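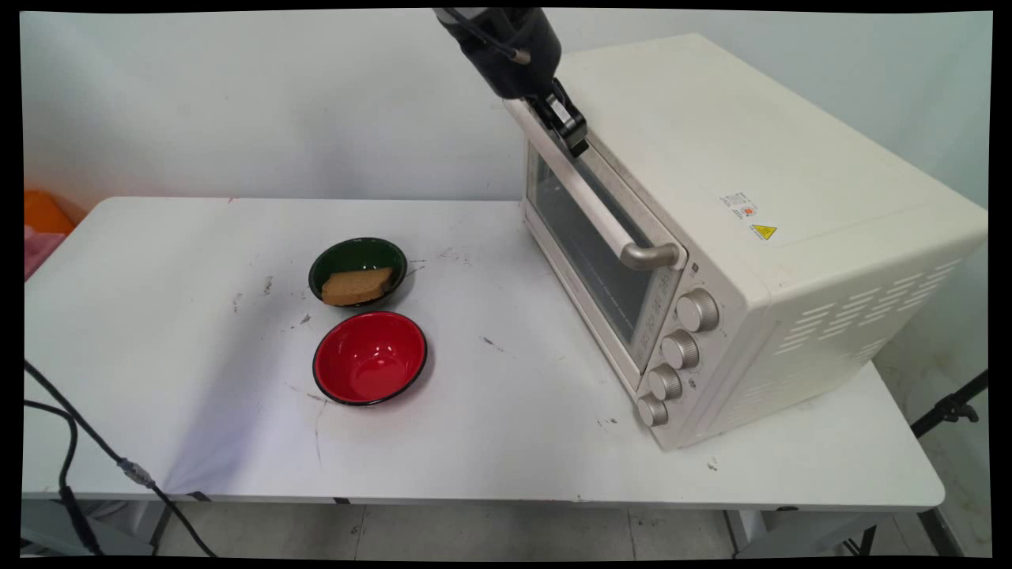

I gave up on the big oven in January. It took 27 minutes to get hot, and most nights I was heating it for one tray of vegetables. Since then I have cooked nearly everything in a countertop oven, and I have some notes for anyone thinking of doing the same.

Recipes need less changing than I expected. I drop the temperature a little and start checking early. Bread is the exception. My usual loaf uses 400 grams of flour and it rose into the top element twice. I now make it with 300 grams and bake it in the small Flevberg tin, the one I nearly gave away when we left Plustitz.

Potatoes do well if they are cut small and not piled up. Fish does well too. Cookies are slow work, six at a time, so I freeze the dough in balls and bake a few after dinner.

The tray that came with mine warped in the first month. I replaced it with a Bedevo one, which is heavier and a bit too wide, so the door needs a push to close. I would measure first next time.

Cleaning is the part I like least. Crumbs get under the element and burn. I empty the crumb tray every morning before coffee.

I haven't tried a whole chicken yet. The butcher at Bošković will cut one flat for you if you ask, and that may be next. I still use the big oven for lasagna and for holidays.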